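Festival prep notebook, April

Programming database export for the Steltia shorts strand finished at 4:10 pm. 2,683 submissions in, 182 past the first round. Two rows had the running time in seconds, fixed by hand.

Test projection of the Shenoy print in the small room. Picture fine, sound low on the left until reel 2. Swapped the cable and ran the reel again, same dip in the same place, so it is on the print. Wrote to the archive in Cevville asking if they hold another. 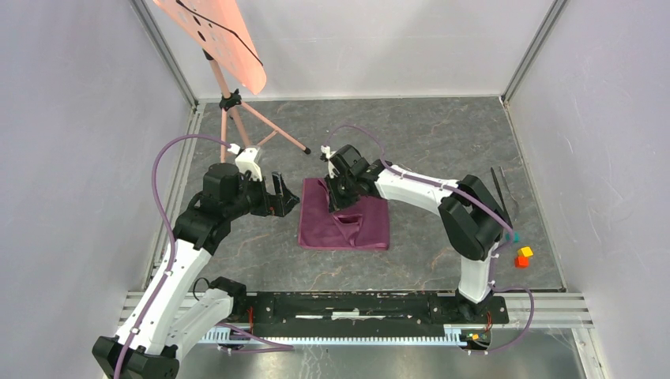

R. Irnanbridge

Subtitle files: 4 still missing for the youth program. The Cevville feature came with subtitles timed to an older cut, and they drift by the second half. Asked for a new file. If it doesn't come, we retime from the dialogue list, a day's work for one person.

The DCP for the opening short would not ingest on the first try. Checksum error on the audio. Copied it again from the drive and it went through. Keep the drive on the shelf until after the screening.

To do: trailer loop, aspect ratio check on the Steltia shorts, ask the front desk when the late show has to clear.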